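Firnard Textile Gallery: Cloths and Towels
Compiled by Gunnel Brekke
March 28, 2019

This page covers cloth handling at the Stastell workroom. Entries record color, surface and edge finish. Stock is filed by shelf number, and the full list runs to 469 entries. Fiber content is given only where the supplier's label survives.

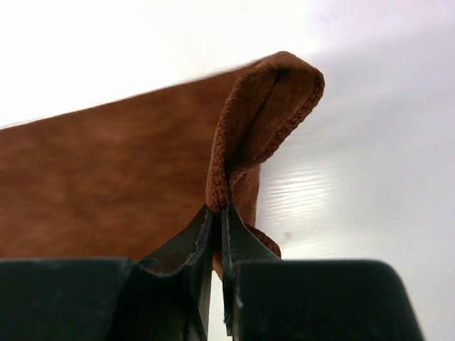
Shelf no. 111. Brown cloth, fine nap, held at a raised fold. Bound hem with a tightly stitched edge.

Notes on no. 111: the color falls between rust and caramel – filed under brown. The nap is mottled, with lighter and darker patches. The hem follows the outside of the fold and catches more light than the face of the cloth. No fiber content is listed.

Cloths from the Potlow order are filed separately, from no. 600 up. Corrections to color names go to the Stastell desk and are entered each August.

Previous gallery: Zawadzka table linen
Back to index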